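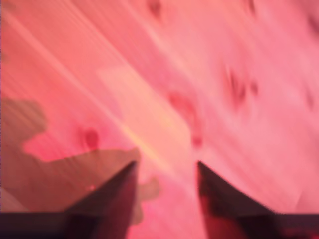
Slide 1. The table, knots and all.

Speaker notes, Baltport evening talk, 9 Nov 2020
"Where Did I Put My Glasses: Living and Working in One Room"

Wait for the chairs to stop scraping. Don't apologize for the title.

Open with the number. The room is 168 square feet. Say it slowly, then let the people who live in 400 feel rich. Since March it has been my office, my dining room, my music room and, on days when the heating acts up, my entire personality.

The table came first. I bought it from Bouazza for 5 dollars more than I wanted to pay, and I picked it for the knots, which was romantic of me. Pens roll toward them. Crumbs move in and raise families. Ask who in the room has a knotty table, and ask who has regretted it. Same hands, usually.

Go into the glasses story here. Keep it under two minutes, it ran to five at the rehearsal. Main point: in a small room everything has at least two jobs, and every flat surface is a place to lose things.
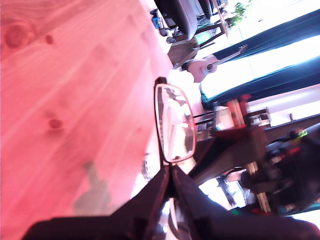 The rule I tried first was one home per object. Glasses live on the table. Guitar lives by the window. It lasted until lunch. The guitar was fine, guitars are good at staying where you lean them, but glasses travel with your face and your face goes everywhere.

(If they laugh, move on. If they don't, move on faster.)

Second rule, the Tranomier one, from the booklet I paid money for: clear all surfaces at night. Read out the line about "resting" your furniture. Mention that I rested mine for a week and spent every morning unresting it.

Third rule, mine: stop owning a second stool.

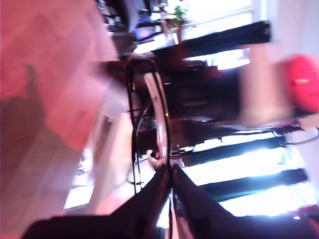
Cables deserve their own section and will get one, sorry to the people by the door. I had some 800 inches of the stuff when I finally laid it end to end, most of it belonging to devices I no longer have. Start with whatever sits around the laptop, because that is where clutter breeds. Mine shares its corner with a small potted plant, and if you clear only enough to give the plant some light you have already done more than I managed all spring. Then the drawer. Skip the drawer if we're running late.

Trilov boxes: say they're good, say they're ugly, say the lids crack. Hold up the lid.

Questions. Someone will ask about the bed. It folds. Someone will ask whether I play the guitar. Say "a little" and point to the coffee.

Take the adapter home this time.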